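Pre-session check, glove station, Totar flat. 4th April. Filled in standing up so excuse the shorthand.

Question for the quarter is still the same one – can the machine wipe a table yet. Short answer no. Longer answer in the comments.

## A. Before anyone puts the glove on

- [x] Risk sheet signed, copy in the Basine folder
- [x] Glove wiped inside and out, finger segments all seated
- [x] Marker on back of hand flat, corners not lifting
- [ ] Cable routed away from feet – **see comment 1**
- [x] Battery pack charged
- [x] Spare glove on site (left hand only, right one still at Vestergaard for repair)
- [ ] Eyewash within reach – bottle in the kitchen, expired October. Replace.

**Comment 1.** Cable again. Goes from the glove to the floor in front of the tables, so anyone getting up in a hurry has it round an ankle. Tape it or clip it to the table leg. Was raised last time and marked done, wasn't done.

## B. Table and liquids

- [x] Cleaner decanted and diluted as per sheet
- [ ] Bottle labelled – **fail**
- [x] Nozzle turns to OFF and stays there
- [x] Tables pushed together, no rocking
- [ ] Personal items off work surface – partial
- [x] Floor dry

**Comment 2.** Clear bottle, orange liquid, could be squash for all a visitor knows. Needs product name and date on it before next session. Marker pen will do.

**Comment 3.** Phones off the tables please. Said it before. Bags under the window, not on the seat next to the operator, straps catch.
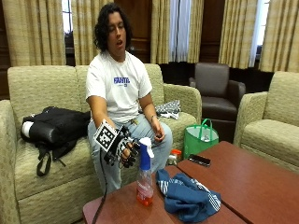
Girum's view is that the trigger is the whole problem, and that until the gripper can hold a bottle by the neck and squeeze without tipping it we should stop counting wipes and only count sprays. Fair point. Have asked for that in writing so it can go in the test plan.

My own notes on it: a person gets hold of a bottle by the top half without thinking. The arm grabs the body, squashes it, sprays the ceiling or nothing. 650 recorded grasps from the glove so far and the copy is getting better at reaching, no better at squeezing. Folding cloth is worse. It picks up one layer, or all of them.

## C. Operator

- [x] Briefed, knows the stop word
- [x] Rings off (bracelet ok if on the non-glove hand)
- [ ] Keys and lanyards off – **see comment 4**
- [ ] Break every 16 minutes – timer not set
- [x] Seat height ok for the table
- [x] Skin check after glove removal, no marks

**Comment 4.** Keys at the waist can snag the cable when leaning forward. Tray by the door, use it.

**Comment 5.** Set the timer. People get sleepy doing the same reach over and over, adn tired hands give bad data as well as being a hazard. If the eyes are drooping, stop, tea.

## D. Arm (replay only, seperate room)

- [x] Emergency stop pressed and tested twice
- [x] Speed limit on
- [x] Water only in bottle for replay, no cleaner
- [ ] Splash cover on the wrist joint – torn, on order
- [x] Nobody inside the tape while powered

Replay result: reached the bottle most times, lifted it on some, one spray that landed on the table. No wipe attempted. Around 900 more grasps wanted before the next try, with the wrist at different angles – at the moment they're nearly all the same approach from the same seat.

## Overall

Pass with actions. Not safe for unattended use, not useful for it either. A cloth and two minutes still beats it.

Actions, in order:

1. Label bottle
2. Cable clip
3. Eyewash
4. Timer
5. Splash cover, chase supplier, quote was 1,752 with fitting which seems steep

Recheck A and B before the next recording. C can wait if same operator.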